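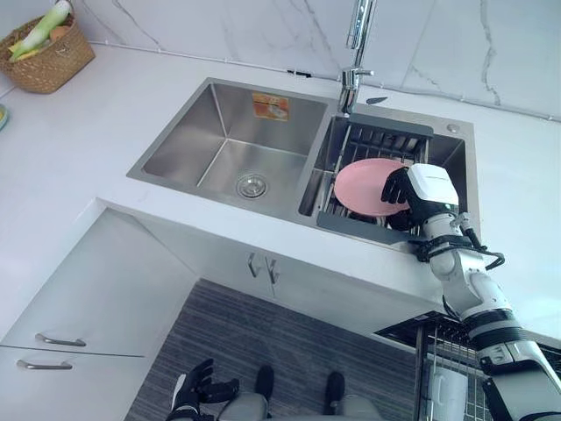
Mullov

Mullov is a toolkit for recording, replaying and labeling two-armed kitchen work, plus the data set we built it on. It started as a pile of scripts for one job (getting dishes into a rack in a sink) and grew into something we use every day. We love working with it, and we hope you will too!

The repo has four parts:

mullov-sync lines up the head camera, wrist cameras and joint logs
mullov-view plays an episode back, all streams side by side
mullov-label marks phases and contact events
mullov-plan is a small motion planner for the last stretch before a grasp or a release

Version 0.3 came out in July. The file format changed, so run mullov-sync --upgrade on anything older.

Why sinks

Sinks are wonderful test beds. Steel walls are shiny, depth cameras hate them, and a dish rack adds a row of thin bars that half the point cloud tools throw away as noise. Then there is the faucet, which sits right where the elbow wants to go. A plate tilted against the rack touches the hand and the rack at the same time — our first contact detector called that two grasps, and it took us a good while to find out why.

The planner now treats the rim of each basin as a hard limit and the rack as a soft one. You can change both in sink.yaml. If your rack sits across the other basin, set rack_side and leave everything else alone.

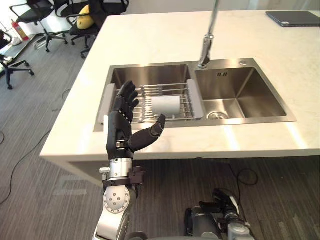 Install

Python 3.10 or newer. Clone the repo, make a fresh environment, then:

pip install -e .
mullov-check

mullov-check reads one short episode from the samples folder, replays it without a viewer and prints the timing error for every stream. Anything under 31 ms is fine for labeling. For training we like it tighter, and mullov-sync --refine will usually get you there.

Windows mostly works. The viewer is slow to open and we would be very happy to get a patch.

What's in the data

The set is called Herkutcombe. It holds 3876 episodes, recorded at our lab in Drenatville, split by session so that no session shows up in both train and test. Each episode folder has:

head.mp4, the view from the head
wrist_left.mp4 and wrist_right.mp4
joints.parquet, positions and commanded targets
events.json, the labels

Not every session has both wrist streams. Check meta.json before you write a loader that expects them (we forgot this ourselves, twice). Sessions 95 through 122 were labeled with the older phase names; the loader maps them for you, but if you read events.json directly you will see "approach" where newer files say "reach".

Wrist views

The wrist cameras are the part we are most excited about. From up on the head, the hand hides its own fingertips at the worst possible moment. Down at the wrist you get the close-up, along with a big dark housing across the top of the picture and a finger through the middle of it. Mask both. We ship a static mask for the housing, and mullov-sync works out a moving one for the finger from the joint log. 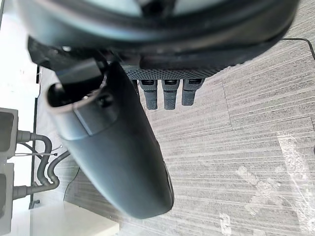 Page 2 of 3

Backgrounds change a lot between wrist clips. Floor, cables, hoses, clear plastic film with bright highlights, all of it can fill the view when the arm is away from the counter. Our first plate detector adored plastic film. The current one is trained with those stretches left in as negatives, and false hits dropped so much that we now tell everybody to keep them. Use --keep-idle when exporting.

Exposure is the other thing to watch. Bright areas wash out completely in some clips, and auto exposure can take a few frames to settle after a fast turn. The frame_ok flag marks the bad ones.

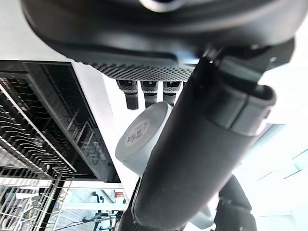 Wrist camera: white roll, arm segment, wire dish rack at left.

Known problems

mullov-plan gives up too early when both arms are near the faucet. Raising max_tries helps, at the cost of a pause.

The viewer drops audio. There is no audio in Herkutcombe, but some people load their own.

Wire racks still come out of the depth filter with gaps. The Van Acker branch has a line-fitting step that closes most of them, and we plan to merge it once the tests pass on the older sessions.

Contributing

Please do! Small fixes can go straight to a pull request. For anything that touches the file format, open an issue first and attach the output of mullov-check. We go through the queue every Wednesday.

Code is under MIT, data under CC BY 4.0.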